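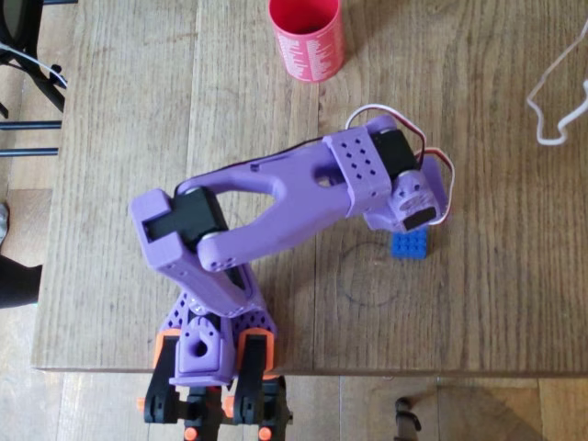 February 28, 2019. Toma arm, bench notes.

Good day! The new IK is in and I'm thrilled with it. Until this morning we were still calling the old numeric solver, the one that would wander off and hand back an elbow-down solution whenever the target got close to the base. I ripped it out and wrote the closed form by hand (two pages of trig, photo of the pages is in the shared folder, ask me if you can't read my sevens). The loop now runs at 205 Hz on the laptop with the serial writes included. Old one managed 92 on a good day and stuttered every time the plotter window was open.

Setup for anyone repeating it: blue brick, drawn circle on the tabletop, target pose is hover over the brick. Let it settle, then descend. Leave the red can where it is, it's in the planner as a cylinder and the purple wrist block gets inflated by 10 mm when checking against it.

Things learned:

The wrist servo sign was flipped in the config. Darius spotted it from the log in a minute, after I had spent most of lunch suspecting my atan2. Fixed in the YAML, and there's now a check at startup that compares the commanded direction with the encoder reading and refuses to arm if they disagree.

Elbow gravity term helps a lot. With feedforward on, the droop at full reach nearly goes away and I could drop the P gain without losing the hover. Much quieter too! Shoulder still has no feedforward, I want to measure the link masses again first, the numbers in the model are from July and the forearm was reprinted after that.

Planner: the joint-space RRT is fine but the paths are ugly, so I added a shortcut pass. Ran 117 random start/goal pairs overnight in Harine (sim only), no collisions reported, and the smoothed paths look like something a person would have drawn. Watch out, the sim does not know about the servo wires looping over the wrist. Big wrist rolls on the real arm should be done slowly with a hand on the stop until we put a joint limit in. I've pencilled one into the config but commented it out, Aurel wants to argue about the value.

Trajectory timing: trapezoids for now. I tried the jerk-limited profile from the Preltilo branch and it's lovely in the plots, but it overran its own end time by a few ticks and the descend state fired early. Probably rounding in the segment durations. Didn't chase it.

Next:
- unit tests for the IK near the workspace edge, acos argument needs clamping
- shoulder feedforward
- merge Darius's log viewer, the joint error view is so good
- move the brick pose out of the script and into a file, I'm tired of editing line 40
- try jerk-limited again with integer ticks

Branch is ik-closed-form, pushed, builds clean on my machine. Darius, please try it on yours before I merge.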